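# 유성기어 캐리어 조립, 기어를 어느 핀부터 끼우시나요

**Ozan Canpolat** · 2020년 10월 · 게시판: 기계 / 조립

안녕하세요. 교육용 유성기어 감속기를 조립하다가 제 인생의 속도가 먼저 감속되고 있어서 글 남깁니다.

Trodov라는 데서 나온 학습용 세트입니다. 가운데 큰 구멍이 뚫린 납작한 링 판이 캐리어이고, 거기 박힌 짧은 핀에 작은 평기어를 하나씩 끼운 다음 한가운데에 태양기어를 넣고 바깥쪽 내치 링으로 덮는 구조예요. 설명서는 23쪽짜리인데 그중 이 과정에 할애된 분량이 한 문장입니다. "유성기어를 핀에 끼우십시오." 나머지는 대부분 안전 수칙이고, 부품을 삼키지 말라는 내용이 특히 충실합니다.

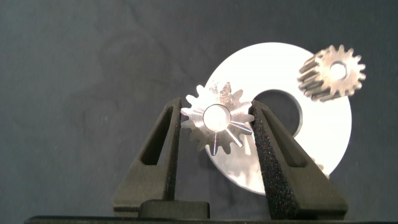 문제는 두 가지입니다. 첫째, 기어가 핀에 들어가긴 하는데 끝까지 내려가는 놈이 있고 중간에 걸리는 놈이 있습니다. 똑같은 기어라고 되어 있는데 성격은 전혀 똑같지 않습니다. 둘째, 어찌어찌 다 앉힌 뒤에 태양기어를 넣으려고 하면 이가 안 맞아서 들어가질 않아요. 하나를 살짝 돌려 맞추면 옆의 것이 틀어지고, 그걸 맞추면 처음 것이 돌아가 있습니다. 어제저녁에 30분만 하고 자려다가 새벽에 잤습니다.

여쭙고 싶은 건 이렇습니다.

- 핀에 끼우는 순서가 따로 있는지
- 걸리는 기어는 눌러서 밀어 넣어도 되는지
- 태양기어를 먼저 두고 유성기어를 나중에 끼우는 게 나은지

윤활유는 아직 안 발랐고, 망치는 아직 안 들었습니다. 둘 다 '아직'입니다.

---

**Ferhat Güler**

저도 그 세트 있는데 그냥 되던데요. 기어 끼우고 돌리면 들어갑니다. 설명서 다시 읽어 보세요.

> **Ozan Canpolat:** 다시 읽었습니다. 여전히 삼키지 말라고 합니다.

---

**Veronika Pfister**

직업학교 실습실에서 이런 캐리어를 지겹도록 조립했습니다. 학생들이 분해해 놓고 가면 제가 다시 맞추는, 대단히 창의적인 업무였습니다.

순서부터 말씀드리면 핀끼리는 아무 데서나 시작해도 됩니다. 오른손잡이면 먼 쪽 핀부터 끼우는 게 편합니다. 가까운 쪽부터 하면 먼 쪽에 손을 뻗다가 소매로 방금 끼운 기어를 쳐서 빼게 됩니다. 저는 이걸 여러 해에 걸쳐 배웠습니다.

그보다 먼저 할 일은 판을 평평한 작업대에 놓고 핀이 위로 오게 하는 겁니다. 그리고 기어를 판 위에 대충 올려 두지 마세요. 아직 안 끼운 기어가 판 테두리에 걸쳐 있으면 기울어진 상태로 핀에 얹게 되고, 그러면 거의 틀림없이 중간에서 걸립니다. 안 쓰는 기어는 판 바깥 작업대에 눕혀 두었다가 하나씩 들어 올리세요.

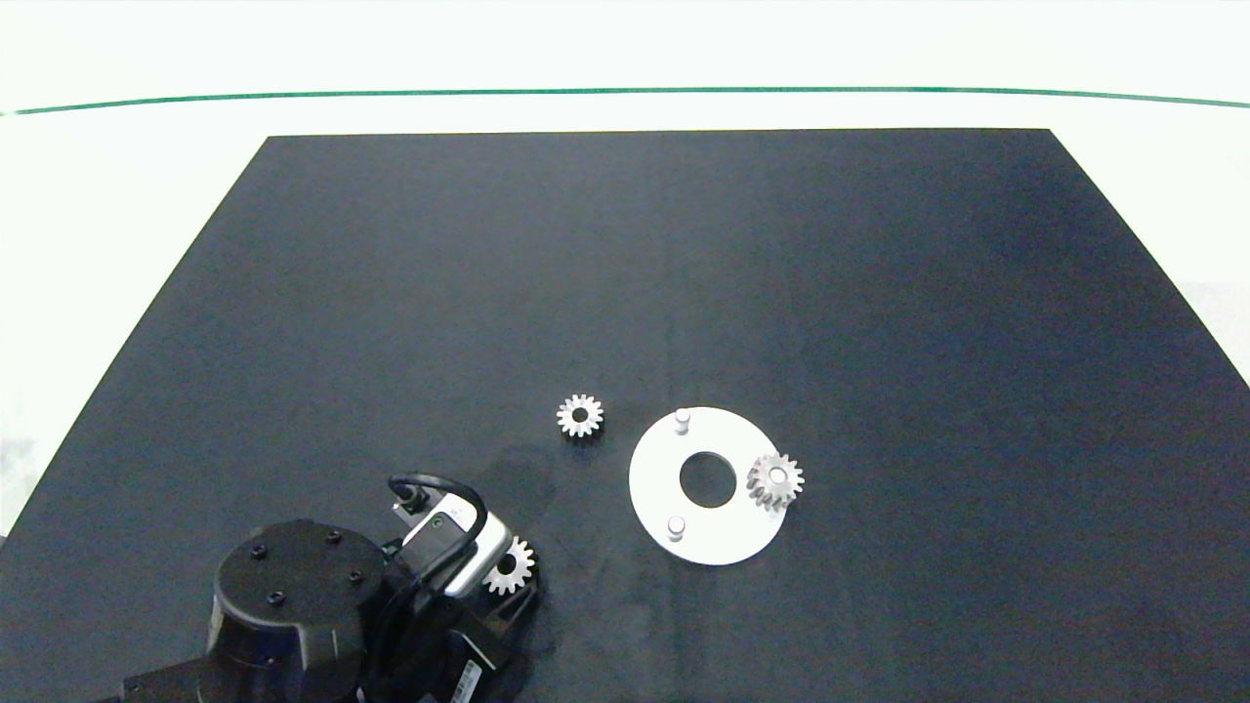
*핀이 위로 오게 놓은 링 판. 기어 하나는 판 오른쪽 테두리에 걸쳐 있고, 하나는 왼쪽 위에 따로 놓여 있음.*

걸리는 기어는 누르지 마세요. 대부분 기울어서 물린 거라 힘을 줄수록 더 단단히 물립니다. 이렇게 해 보시면 됩니다.

1. 기어 바깥 둘레를 두 손가락으로 마주 잡습니다. 한쪽만 잡으면 또 기웁니다.
2. 구멍을 핀 끝에 맞추고 힘을 뺀 채 좌우로 조금씩 돌립니다.
3. 제 무게로 내려가면 그대로 두고, 안 내려가면 뺐다가 뒤집어서 다시 합니다.

뒤집으니 쑥 들어간다면 구멍 한쪽 가장자리에 거스러미가 남아 있는 겁니다. 고운 사포를 말아서 구멍 입구만 2번 돌려 주세요. 열정적으로 갈면 헐거워지고, 헐거워진 구멍은 되돌릴 방법이 없습니다. 핀이 살짝 기울었을 수도 있으니 잘 들어가는 기어를 그 핀에 끼워 보는 것도 방법입니다. 그것도 걸리면 범인은 핀입니다.

태양기어는 마지막이 맞습니다. 유성기어를 전부 앉힌 다음 태양기어를 가운데 반쯤만 얹고, 손을 떼지 말고 천천히 돌리세요. 이 하나가 맞물리면 유성기어가 따라 돌면서 나머지도 제자리를 찾습니다. 유성기어를 미리 하나하나 정렬하려고 애쓰실 필요가 없어요. 어제 새벽까지 하신 일이 바로 그것 같습니다.

> **Ozan Canpolat:** 뒤집으니까 들어갔습니다. 거스러미였네요. 태양기어도 한 번에 들어갔는데 이번엔 바깥 링이 안 덮입니다.
>
> **Veronika Pfister:** 링도 똑같이 돌리면서 내리세요. 위에서 손바닥으로 치고 계시죠?
>
> **Ozan Canpolat:** 치고 있었습니다.

---

**Rima Atallah**

위 답변에 하나만 보탭니다. 윤활은 다 맞춰 보고 나서 하세요. 먼저 바르면 기어가 손에서 미끄러지고, 미끄러진 기어는 반드시 책장 밑으로 갑니다. 저희 집 책장 밑에는 Potisen 키트에서 나온 기어가 하나 살고 있고, 저는 이제 그쪽을 존중하기로 했습니다.

그리스는 핀에만 아주 얇게 바르면 됩니다. 이 쪽에 듬뿍 바르면 먼지가 붙어서 한 달 뒤에 또 분해하게 됩니다. 그때 다시 이 글을 찾아오시면 되긴 합니다.

> **Ozan Canpolat:** 링까지 덮었고 손으로 돌리면 잘 돕니다. 한 군데서 딸깍 소리가 나는데 이건 11월에 새 글로 여쭙겠습니다.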